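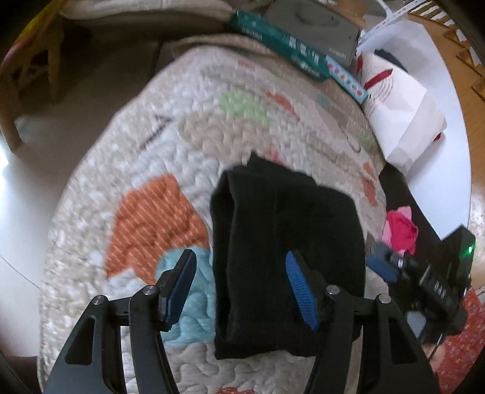

Jhair Huanca has asked whether dark garments should be folded on the bed at all, as black cloth left on a pale quilt for one Saturday morning gave him a good deal of brushing afterwards. The practice remains permitted at Kutetholm, subject to the note at the end of this section.

4.2 Folding dark garments on a quilted bedspread

Before starting, draw the bedspread straight and press out any air trapped beneath it. Items for the Inga drawer unit (order no. 1482) are folded to the narrow size. Items for the Cludar shelf are folded to the wide size.

1. Lay the garment face down and close all fastenings.
2. Smooth the cloth outwards from the middle with the flat of the hand.
3. Turn both sides in until they meet. Sleeves are to lie flat inside the fold.
4. Bring the hem up to the neck, then fold once more.
5. Check the corners. A flap showing behind the upper edge should be tucked in before the garment is moved.

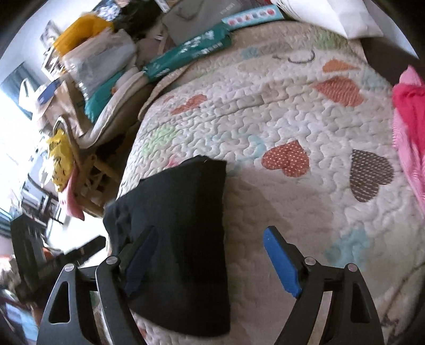 6. Where a fold has collapsed, shake the garment out and return to step 1. Do not attempt to correct it by pressing.
7. Lift from underneath, using both hands, and place in the drawer with the fold uppermost.

CAUTION: Do not drag garments across patches or stitching. Zips and hooks may catch the thread.

NOTE: Fleece and other cloths that shed should be folded on a Jadex cotton sheet (order no. 615) spread over the quilt. Sheets are washed separately from bedspreads.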